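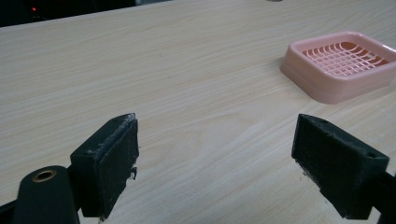
2/5/19

Late start again. Angeliki had the key and the bus was slow, so no recording til after ten. Target for the week is 3,000 demos across all the tasks and we are on 720, which Toivo read out twice in case we missed it.

Soap task all morning. Soap onto dish, soap off dish, reset, go again. My wrist aches from squeezing the handle. Must remember to change hands every 80, I wrote that rule myself and then forgot it. 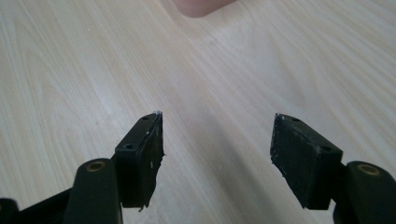
Lempi went through the first batch over lunch and wants five sorts of clip thrown out. Hands in view is top of her list – even a fingertip up by the top edge counts, she says, because the model will learn to wait for it. Not sure I beleive that but she trains the thing, I just wave the gripper. Pads are getting tatty too, frayed bits along the edges. Asked Joonas for new ones. He said June. June!
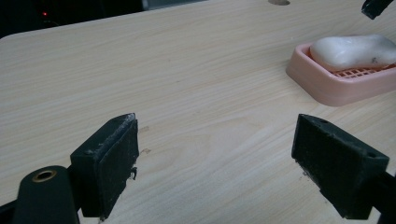

Anyway, told him we can't go on like this till June, and he's going to ring Kornov about getting a set cut sooner. Eldana thinks worn pads are fine as long as they're worn in every clip. She may have a point – ask Lempi tomorow.

Afternoon better. Slower grabs, fewer retakes. Copied everything to the second drive before leaving, labels still to do. Need: wrist support, milk, fresh soap.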